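Robot Arm Project: Questions We Keep Getting

Parents, new members and a couple of school board people have been sending in the same questions since the fall. Loredana Melis asked a few of us to write the answers, and asked that we leave the brochure language out of it. If your question is missing, bring it to an open session.

Is this a class or a club?

It's a club that borrows a lot from a class. You sign in, you have a project, and you write up what you did. You don't get a grade. Some members use the write-up for school credit, but that's between them and their school, and we won't argue with a teacher on your behalf.

Will my kid learn to build a robot?

Probably not from scratch, no. The arms come mostly assembled. Members bolt them down, run cable, calibrate joints, replace what breaks, and then spend most of the season trying to get the arms to do something useful on a table. If your kid wants to design gears and motors, there are programs that suit that better, and we'll give you names if you ask.

What do the arms do?

Tabletop chores. Pick up a sponge, put it in a basket, move the basket. We picked these because they sound easy, and a group that sees how hard they are learns more than one that plays back a dance routine. Last season the Storside team ran 318 attempts at one basket task. They have a chart of the results and will show it to you whether or not it flatters them.

So is it artificial intelligence?

Part of it. Members drive the arms by hand, record what they did, and train a model on the recordings. The model then tries the task alone. Sometimes it works well enough that visitors clap. Then we shift the basket over a little and it reaches for the place where the basket used to be. We'd rather you saw both.

I saw the demo video and it looked great. Is it edited?

Yes. It was made for the March fundraiser, it's short, and it shows the runs that worked. Several of us objected to it going out with no failure count. There is now a line of text at the end saying the clips were selected. Ask for the raw sessions if you want them.

How many recordings does it take?

More than anyone tells you when you sign up. The current set has 1,191, and a lot of those came from the same four people sitting in the same chair, so the model has mostly learned how those people move. Whether that counts as learning the task is a fair thing to argue over, and we do.

What is Bivarico? Do I have to enter?

Bivarico is the regional meet in the spring. You don't have to enter. Scoring favors speed over reliability, and three clean runs beat a robot that would work all afternoon. We've said so to the organizers. We still go, because it's a deadline, and without a deadline the cable management never gets done.

What does it cost?

The fee is $207 for the season and covers parts, wear items and the space. It doesn't cover travel to Bivarico. We have a few reduced places and you don't need to explain yourself to get one. Write to Debora Galli.

Do sponsors get a say?

Renar gave us tools and D'Amico helps with the rent. Neither one picks projects. Renar did ask for its logo on the arms and was told no. If that arrangement changes, it'll be posted on this page.

Is it safe?

The arms are small, but they can pinch, and they move when you don't expect it. Hair tied back, nothing dangling, one person at the stop button whenever an arm is powered. Anyone who reaches into the work area during a run sits out the rest of the session. People complain about this rule and we've kept it.

What does a normal session look like?

Slower than you think. Doors open at 4:30 p.m. The first part goes to setup and calibration, then runs, then arguing about the runs. If you're visiting, come after 5 or you'll mostly watch people look for a hex key. 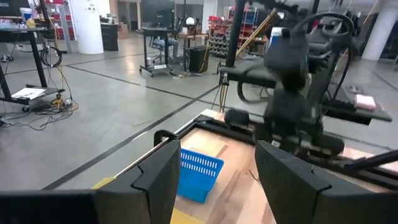

Photo: Tonantzin Zamudio
Text: Italo Sartori and Cosimo Cirillo

A lot of the work is in where things sit. The blue basket is a good example. Tipped at an angle on the tabletop, it's a different problem from the same basket sitting flat, with a different rim to grab and different slots for a fingertip to catch in. We record it both ways now. Two arms working over one table also have to stay out of each other's way, and most of our early planning pretended they wouldn't need to.

Why does the wrist need its own camera?

The overhead view loses the object as soon as an arm reaches over it. From the wrist you can see what's between the fingers. It also gives you blur when things move, odd angles, and whatever happens to be behind the table, including people's legs. There's a theory in the club that the model pays attention to the background. Cosimo believes it. Italo wants to see a test with the background covered before he'll repeat it to anyone.

Why not just buy a better gripper?

We hear this from every new parent with an engineering job. Wide black fingers with a notch on the inside face are fine for basket rims and mediocre for sponges. A better one would cost more than the fee brings in, and we don't think the gripper is the main reason runs fail. Nobody here has shown that it is, anyway. If you have evidence, we'll read it.

Will this help with college applications?

It might. We don't track it, so we can't tell you, and you should be careful with any program that says it can. What members do end up with is a logbook of what they tried and how often it failed. Some interviewers like that. One member was asked why she'd bring it.

Can I come and look before I sign up?

Yes, and please do. Sit through a full session, including the dull part. Ask to see a run from a position the model hasn't been trained on. Closed shoes, and stay off the taped floor lines while the arms are powered. Sign-up sheets are with Loredana Melis, and there's no discount for deciding the same day.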